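Nunadow build notes, session 5: hand-held grippers

Last time we got the finger linkage moving, so now it's marker cubes and first practice. If you missed February's session, ask Kenneth Moncrieff for the cutting list before you start gluing anything!

Fit the cube to the bracket with all its faces clean. I smudged one of mine with superglue and had to print the lot again (grr). Both grippers want the same bracket, only mirrored, and I'd do them side by side - it's very easy to end up with two lefts.

Squeeze each handle 15 times before you trust it. If the finger sticks, back the pivot screw off a touch and try again.

For practice, get something light on the floor and stand over it. Keep your elbows loose, bring both fingers in low, one at each near corner, and go slowly. Slower than that, even. 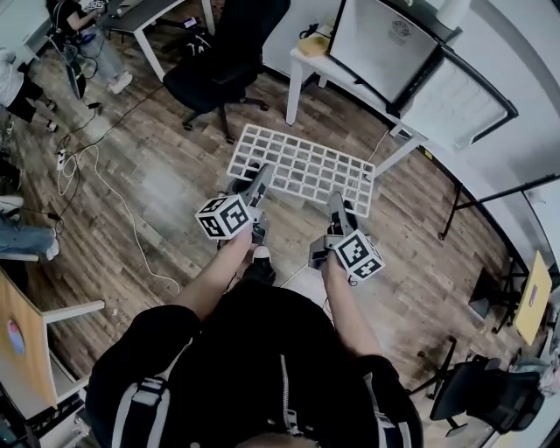 Nalten Shared Workshop - Robotics Build Group

A plastic grid tray is a nice thing to learn on, with plenty of openings and edges to aim for. Keep the cubes facing outwards as you reach in, and try not to roll your wrists. Spare brackets are in drawer 282. Please bring your own screwdriver next time, mine keep wandering off.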